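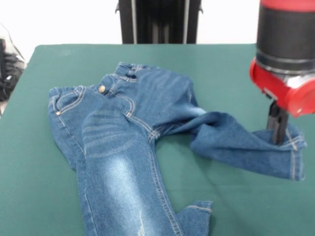 Jeans, zweiter Versuch

Nach den Handtüchern, mit denen wir im Herbst angefangen haben, ist jetzt die Jeans dran. Handtücher sind flach, rechteckig und überall gleich dick. Eine Jeans hat einen Bund, Nieten, doppelte Kappnähte und Beine, die sich beim Ziehen verdrehen. Ich wollte wissen, ob unser normaler Parallelgreifer damit zurechtkommt oder ob wir für Projekt Clurkwood doch etwas anderes anschaffen müssen.

Der Aufbau in Zotbridge ist derselbe wie beim letzten Eintrag. Arm, grünes Tuch, eine feste Kamera und eine zweite, die von oben auf die Fläche schaut. Das Tuch ist geblieben, weil sich Denim davon gut abhebt und die Segmentierung damit kaum Ärger macht. Auf dem weißen Tisch hatten wir vorher ständig Schatten als Stoff erkannt.

Verglichen habe ich zwei Sätze Finger. Satz eins sind die glatten Finger, die beim Greifer dabei waren. Satz zwei haben wir von Gourlay fräsen lassen, vorne schmaler und mit einer dünnen Gummiauflage. Pro Satz 100 Griffe am Saum, immer mit derselben Hose, vor jedem Griff neu hingeworfen. Als gelungen zählt ein Griff, wenn der Saum angehoben und 14 Zentimeter weit gezogen wird, ohne herauszurutschen.

Die glatten Finger fassen den Saum sauber, solange er hochsteht. Liegt er flach auf, schieben sie ihn vor sich her. Die schmalen kommen besser unter die Kante, dafür nehmen sie gern das Tuch darunter mit. Das merkt man erst, wenn die ganze Unterlage mitwandert. Abhilfe schafft etwas mehr Höhe beim Schließen, aber dann sind wir bei flachen Säumen wieder da, wo die glatten Finger auch sind.

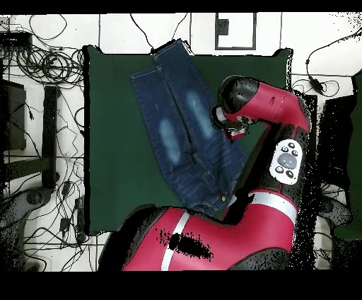
Gourlay schrieb mir dazu, das Tuch sei das eigentliche Problem und man solle es straff auf eine Platte spannen, bevor man überhaupt Finger vergleiche. Bei ihren eigenen Versuchen mit Arbeitskleidung habe das mehr gebracht als jede Gummimischung. Das leuchtet mir ein. Ich habe die Reihe trotzdem mit losem Tuch zu Ende gefahren, sonst hätte ich die ersten Griffe wegwerfen müssen.

Zur Tiefenkamera: Auf den glänzenden Armteilen und an deren Rändern fehlen Werte. Für die Griffplanung ist das halb so wild, den Arm maskieren wir sowieso aus dem Modell heraus. Lästig wird es, wenn der Greifer dicht über dem Stoff steht. Dann fransen die Löcher bis in die Hose hinein, und der geschätzte Saum springt von Aufnahme zu Aufnahme. Ich friere die Schätzung deshalb jetzt ein, bevor der Arm in die Nähe kommt. Das Bild der festen Kamera nehme ich nur noch zur Kontrolle.

Beim Filter habe ich drei Einstellungen probiert. Zeitliches Mitteln hilft bei ruhender Hose sehr, beim Ziehen verschmiert es die Kante. Löcher auffüllen lassen ist bei Stoff keine gute Idee, da entstehen Falten, die es nicht gibt. Geblieben ist ein einfacher Median.
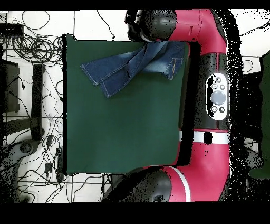

Regler und Greifkraft

Am Regler habe ich weniger gedreht, als ich vorhatte. Positionsregelung reicht zum Anfahren. Beim Ziehen ist die nachgiebige Betriebsart klar besser: Hängt das Bein irgendwo fest, gibt der Arm nach, und der Saum bleibt zwischen den Fingern. Die Wartezeit nach dem Schließen steht jetzt auf 2000 Millisekunden. Das ist lang, aber mit kürzeren Zeiten lief die Bewegung ein paarmal los, bevor die Kraft voll anlag.

Mit der Greifkraft bin ich bei beiden Sätzen fast am Anschlag. Viel Kraft hilft bei doppelt liegendem Denim, bei einer einzelnen Lage ist sie egal.

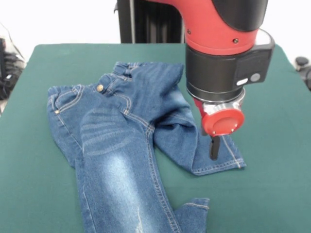
Greifer über dem flach liegenden Saum

Für den Moment bleiben die schmalen Finger drauf. Die Platte für das Tuch ist bei Florkthorpe bestellt, danach fahre ich beide Reihen noch einmal. Die Auswertung mit den Einzelwerten stelle ich erst dann ein, mit dem wandernden Tuch sind die Zahlen nicht viel wert.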